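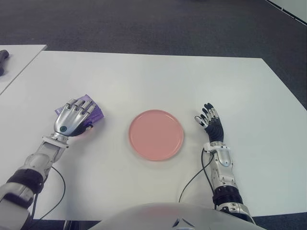 A plate is a broad, mainly flat vessel on which food is served or eaten. It differs from a bowl in having a shallow well, and from a tray in being intended for a single portion or a single dish. Most plates are round, although square, oval and rectangular forms are made. The word is also used in the collective sense for household articles of silver or other precious metal, a meaning that is older in English than some of the everyday ones.

Form

The parts of a plate are usually named as follows. The well is the flat or slightly sunken area on which the food rests. The rim, also called the lip or border, surrounds the well and may be wide, narrow or absent. The shoulder is the curve joining the two. The foot, or foot ring, is a raised ring on the underside which lifts the well clear of the table and, in ceramic wares, gives the piece something to stand on in the kiln.

A plate without a separate rim is called a coupe plate. In this form the surface runs from the centre to the edge in one shallow curve, or lies flat and turns up only at the edge. Coupe plates hold more food for a given width than rimmed plates but are harder to carry without touching what is on them.

Types

Dinner plates are the largest in regular use at table. Side plates, used for bread, are much smaller. Between them come salad, dessert and luncheon plates, whose sizes vary between makers and countries. A soup plate has a deep well and a wide rim. A charger, or service plate, is placed beneath the others for appearance and is not normally eaten from. Large flat vessels from which several people are served are generally called platters.

Materials

Ceramic is the most common material. Earthenware is fired at lower temperatures than stoneware or porcelain, remains porous under its glaze and chips more readily. Stoneware is dense and usually heavier. Porcelain is fired at high temperature to a glassy body, and can be made thin enough to let light through. Bone china includes bone ash in the clay, which whitens the body and adds to its strength.

Glass plates are pressed or moulded, and may be toughened by heat treatment. Metal plates, formerly of pewter or silver, are now mostly enamelled steel or stainless steel and are used in camping and in institutions. Melamine is a hard plastic moulded under heat and pressure; it resists breakage but is unsuitable for microwave ovens and scratches under sharp knives. Disposable plates are made of paper, card, foamed plastic or pressed plant fibre.

Manufacture

Ceramic plates were traditionally thrown on a wheel or pressed over a mould by hand. In factory work they are shaped by jiggering, in which a disc of soft clay is laid on a rotating mould and a profile tool forms the back, or by dust pressing, in which granulated clay is compacted between dies. Dust pressing needs little drying time and suits long runs. The Clellside pottery, a small maker of stoneware, used both methods side by side: jiggering for its rimmed Nidby pattern and pressing for the plain coupe shape sold as Valtex. A pressing run at Clellside was normally 2,000 pieces of one size.

The shaped ware is trimmed, dried and fired. Many wares are fired twice – once to harden the body and again to fix the glaze. Decoration may be applied under the glaze, where it is protected from wear, or over it, where a wider range of colours is available but the surface is less durable.

Care and storage

Glazed plates are generally washed by machine without harm, but gilded and overglaze decoration fades with repeated washing. Grey marks left by cutlery are deposits of metal and can often be removed with a mild abrasive. An unglazed foot ring can scratch the plate below it in a stack – felt or paper separators are used for fine wares.

See also

Bowl
Charger
Saucer
Tableware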